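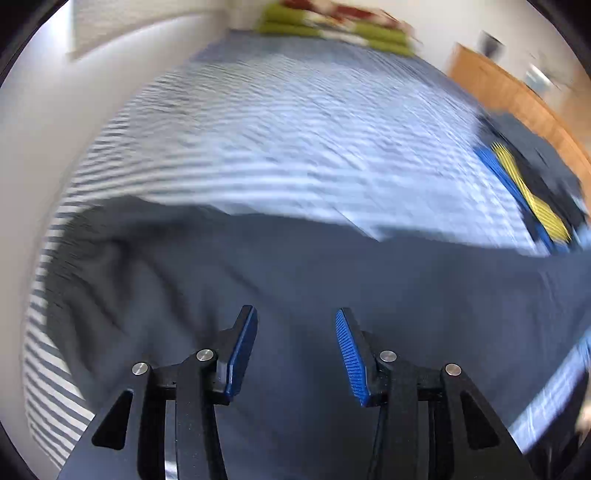 Does a tidy room help you do better in school? People say so a lot, but the proof is thin. One small survey asked 39 kids, and the kids filled it in themselves.

Be careful with ads, too. The Tolten closet box promises "calm in 9 minutes." Calm for whom? Ask how they tested it.

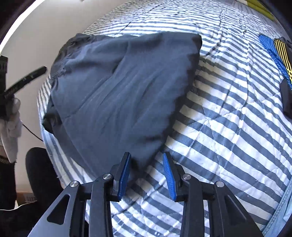

Tidying does do one plain thing – it helps you find your stuff. A dark piece of clothing crumpled on a striped quilt is easy to spot. Under 26 other pieces, it isn't. You don't need a special box for that. A shelf will do.

Related
Do Labels Really Work?
Who Invented the Hanger?
Ask Ningsih Siregar: Junk Drawers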